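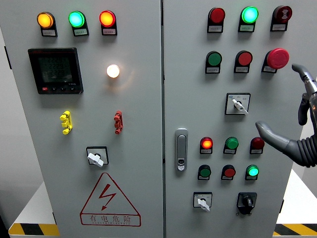
*제어반 문짝 위쪽의 표시등. 노랑, 초록, 주홍 불이 켜져 있다.*

# 의회 회의록 검색 도구 Irgate, 두 달 써 본 후기

상임위 회의록을 읽는 게 취미라고 하면 다들 이상하게 보는데, Irgate를 쓰고 나서는 이 취미가 훨씬 즐거워졌다! Irgate는 의회 본회의와 위원회 회의록, 청문회 속기록을 한데 모아 발언 단위로 쪼개 주는 검색 프로그램이다.

제일 마음에 드는 건 **발언 대조** 기능. 같은 위원이 같은 안건을 두고 한 말을 나란히 띄워 준다. 6월에 Clumthorpe 시의회의 버스 노선 조례 건을 따라가면서 제대로 써 봤는데, 회의록이 83쪽이나 되는 날도 필요한 대목까지 금방 갔다. 처음엔 찬성이라더니 다음 회의에서 "그런 취지가 아니었다"로 바뀐 답변을 화면 하나에서 읽는 맛이란(밤 11시에 혼자 박수 쳤다).

질의와 답변을 묶어 주는 것도 좋다. 증인이 대답을 피하고 위원장이 끼어들고 다시 질문으로 돌아가는 그 어수선한 흐름이 접었다 펼 수 있는 덩어리로 정리된다. 책갈피는 폴더마다 최대 10개까지 달 수 있는데, 이건 조금 더 늘려 줬으면 싶다.

전에 쓰던 Hunine와 비교하면:

- **검색**: Irgate 압승. 조사를 틀리게 넣어도 찾아 준다.
- **표결 기록**: Hunine가 아직 낫다. 기권과 불참을 색으로 나눠 보여 주는 게 참 편했다.
- **인용 복사**: Irgate는 회차, 쪽수, 발언자까지 같이 붙는다. 블로그에 글 쓰는 사람이라면 이것만으로도 반할 듯!

아쉬운 점은 두 가지. 부속 서류로 올라온 스캔 문서는 검색이 안 되고, 비공개로 전환된 회의는 목록에서 아예 빠져서 회차가 비어 보인다. 나는 한참 오류인 줄 알고 새로고침만 눌렀다.

설치는 쉬웠고 오래된 노트북에서도 잘 돌아간다. 다음 달에는 Skjelbred 쪽 예산 청문회를 처음부터 읽어 볼 생각인데, 벌써 폴더부터 만들어 놨다.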